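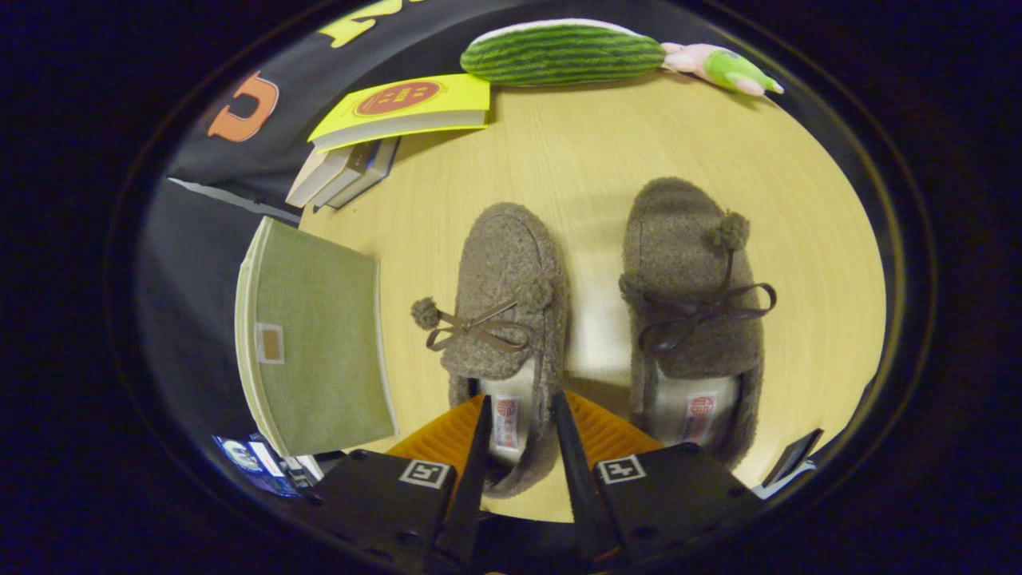
Handheld gripper and a pair of slippers, demonstration table, Noldale.

Home Minutes Agendas Visits Contact
2 comments | 70 shares

Minutes of the Equipment Working Group
September 21, 2023

Item 1. Visit to the Noldale open day

Sabina Cassim reported on the visit. The Prutow team had a table of household things set out, slippers, books, soft toys, a T-shirt, and a handheld gripper for picking them up. Visitors could try it after the talk.

She said the talk was better than the demonstration. The speaker told the audience that 1,000 recordings of people tidying with the gripper would be enough to teach an arm to do the same. Sabina asked where that number came from and was told it was a planning target. She asked to have that minuted.

Ehab Belhaj tried the slippers. He felt that a soft slipper with an open heel gives the jaws an easy place to take hold, and he would like to see it done with a wet boot. He also pointed out that a person was doing the deciding the whole time — which one first, from what side, how hard. He did not see what the group could conclude about a machine from that.

Vinwood's representative disagreed. She thought the orange ribbed pads were a good idea and said the group's own grabbers at the Ait Ali site have nothing like them. Ehab accepted the point about the pads.

There was some discussion of cost. The leaflet gives $359 for a gripper, with no price for the arm, the software or the support. Sabina had asked twice and was promised an email. It has not come.

Agreed: no money to be set aside at this stage. Sabina to write to Prutow for a full price and for results from an arm working without a person holding anything. Ehab to draw up a short list of items from our own stores for any second visit, the boot included.

Item 2. Grabbers at Ait Ali

Two are broken. Ehab to order replacements. The question of pads was held over to December.

Recent items
Notes on the Vinwood loading bay
Grabber repairs, who to call
Open day travel claims
Agenda for December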